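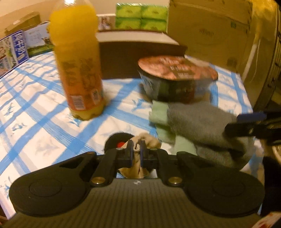
Last changed: 4 Aug 2024, by Rhonda Grewal

Trinau Short Film Credits, version 2

A table of cast and crew credits for films shown at the Trinau short film festival, typed up from the printed programme booklets. One row per film, 508 rows. Films longer than 40 minutes are left out, even where the booklet lists them among the shorts.

Files

films.csv holds the main table.
people.csv holds one row per credited person, with the spellings found in print.
booklets.csv lists the 60 booklets and the pages used from each.
notes.txt has remarks on single entries, in no fixed order.

All files are UTF-8 with Unix line endings. Fields are separated by commas and quoted only where needed. An earlier export had a byte order mark at the start of people.csv, which broke the first column name in some readers. It has been removed.

Columns in films.csv

film_id: a number, never reused. Gaps are deleted duplicates.
title: as printed, including capitals.
title_alt: a second title if the booklet gives one, most often an English one.
year: year of completion as printed. Where only the festival year is known the field is blank.
minutes: whole minutes. Seconds, if printed, are dropped and not rounded up.
director: one or more person_id values, separated by a semicolon.
cast: as above, in billing order.
music: as above. Blank means no credit was printed, which does not show that the film has no music.
booklet_id: the source.
checked: y or n.

How the rows were made

The booklets were scanned and read by hand. Text recognition was tried on the older ones and dropped — the two-column layout ran names from one film into the next. Mỹ Tạ typed the first pass. Cosimo Fiore then compared each row with the scan and set checked to y. Rows still marked n come from booklets with missing or water-stained pages, and their cast lists should be treated as partial.

Names are the main source of error. Brunello Lo Presti is printed as Lo Presti, Lopresti and B. L. Presti in different years; all three point to the same person_id because his own list of films confirms them. Where no such list was found, different spellings keep separate ids. This means people.csv overstates the number of people. Accents missing in print were restored only when another booklet had them.

Tullio Bellini is credited both as an actor and as a composer. These may be two men. They are kept apart for now, with a remark in notes.txt.

Known gaps

Films withdrawn after printing are still in the table. Late additions announced on loose sheets are not, apart from the Caruso retrospective, whose sheet was bound into the booklet. Prizes are not recorded. The November student screenings had their own leaflet and are outside the scope.

Use

The table may be copied and changed if the source is named. The scans are not included and cannot be supplied. Synopses were left out on purpose, as the wording belongs to the people who wrote them.

Corrections are welcome. Please give the film_id and the page of the booklet — a bare title is often not enough, as several are shared.

Related
Zesico Film Posters, list of designers
Tolex Cinema Listings, index of titles
Trinau Short Film Credits, version 1 (no longer kept up)

Contact: Rhonda Grewal | © Trinau Short Film Credits | Back to top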